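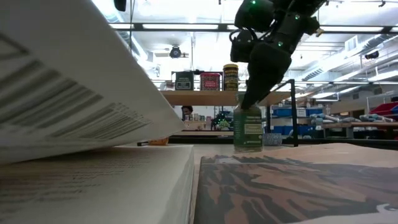

Emard presenta Prodlow, sistema de ordenación para mesas de uso compartido

Clullutdale, 14 de febrero de 2019. Emard ha puesto a la venta Prodlow, un sistema de ordenación destinado a mesas en las que conviven botes de especias, latas y libros de bolsillo. El sistema consta de una balda elevada de madera con patas metálicas negras y de un método de clasificación en 3 zonas: balda, superficie central y borde delantero.

La balda admite envases pequeños dispuestos en una sola fila. La superficie central se destina a los botes de uso inmediato y el borde delantero a los libros, que se colocan tumbados y con la cubierta hacia arriba.

El método utiliza el color de la tapa como primer criterio de identificación. Vista desde arriba, una tapa amarilla con el dibujo de un chile se distingue de una verde sin necesidad de leer la etiqueta lateral. Los envases conservan su tapa original y no requieren trasvase.
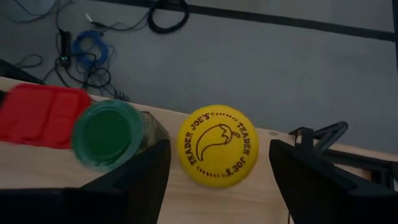
Disponibilidad y suministro

Prodlow se distribuye desmontado, con instrucciones de montaje y una ficha de clasificación. La primera serie consta de 400 unidades. El plazo de entrega es de 30 días desde la confirmación del pedido. La distribución corresponde a Betancur, que atenderá también las solicitudes de piezas de recambio. En agosto se incorporará al catálogo una segunda longitud de balda.
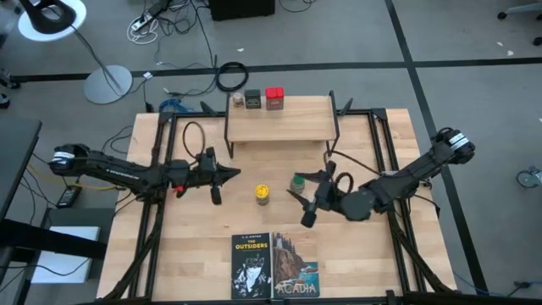

Balda elevada con tres envases pequeños; sobre la mesa, dos botes de especias y los libros «The Outsiders» y «Acadia».

Sobre Emard

Emard fabrica mobiliario auxiliar y accesorios de almacenaje desde 1975. Tiene su sede en Clullutdale.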